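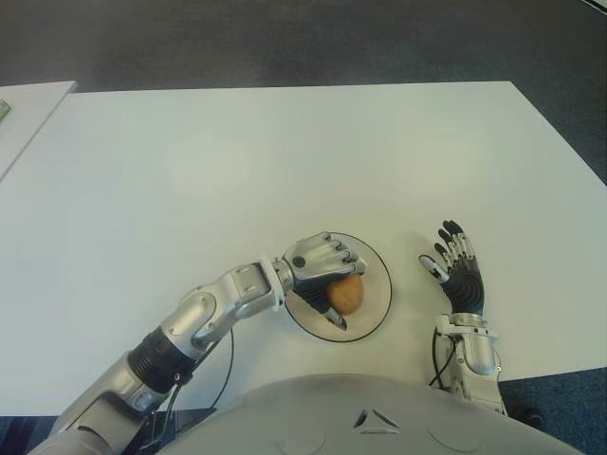 Neema Kinyua, 03/11/2022
Spent the session comparing two hand controllers on the same humanoid: the Zondemmont position controller we have run since spring and the Plendia one with a current limit per finger. Same arms, same produce, same plate. The potato is the easy object. With the fingers curled over the top and the thumb pointing down below it, the hand does not need much force to keep it off the plate, and both controllers can find a grasp like that. The differences are in how they get there.

2/ Setup, for those who asked last time. Each controller gets 30 trials per object. A trial is reach, close, lift, hold, place. Hold is 3000 ms. A drop, a slip past the second joint or a timeout is a fail. I do not count a grasp as failed for being ugly.

3/ Potato results. Zondemmont: no drops. Plendia: no drops. Median close time is 255 ms for Zondemmont and 195 ms for Plendia. I expected those the other way round. The current limit lets Plendia run the fingers fast until contact, and Zondemmont ramps down early whether it has touched anything or not.

4/ One note on the idle arm. We park the left hand open and upright next to the plate during right-hand trials. Plendia keeps sending small corrections to the parked hand. You can hear it. Set the deadband per hand, the global value does not carry over. 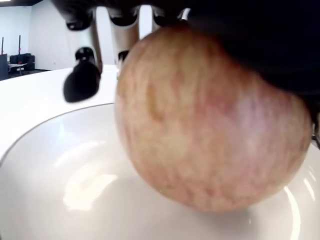
5/ Fruit is where tuning starts to matter, as bruising shows up the next day and the logs do not tell you about it. I keep the closing current low and accept a slower lift. A big apple gripped from the top also sits right in front of the wrist camera, close enough to go soft, so the streaks on the skin blur together and the feature tracker loses most of its points. The plate rim is still usable behind it. I now use the rim for height during placing and ignore the fruit.

6/ White plate on a white table is a poor choice for this, by the way. The rim line is nearly all the contrast you get. Auto exposure off, gain fixed, and check the plate edge before every batch. The beige plate with the dark rim is much easier for the head camera.

7/ Camera comparison, short version. Head view: good for approach, bad once the fingers wrap over the object. Wrist view: bad for approach, good for the last few centimeters. I switch between them at a fixed height above the table. Poon has a learned switch that blends the two. Tried it, went back to the fixed height – it was easier to debug and I could not measure a difference.

8/ Before each batch I roll the wrist to bring the hand side-on and look at the fingertip pads through the wrist camera. Mostly I want the pads clean and the tips level. Takes less time than rerunning a batch. 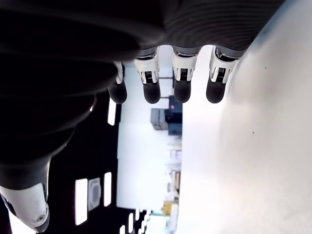
9/ What I am keeping
Plendia on the right hand, current limit on, deadband set per hand. Zondemmont stays on the left until I have sorted out the parked corrections. Mixed controllers are annoying to log but the timestamps line up.

10/ Next
Drakar sent a beta of their driver with a slip signal from motor current. Same objects, same trial count. Will add the numbers to this thread in November if the install goes cleanly.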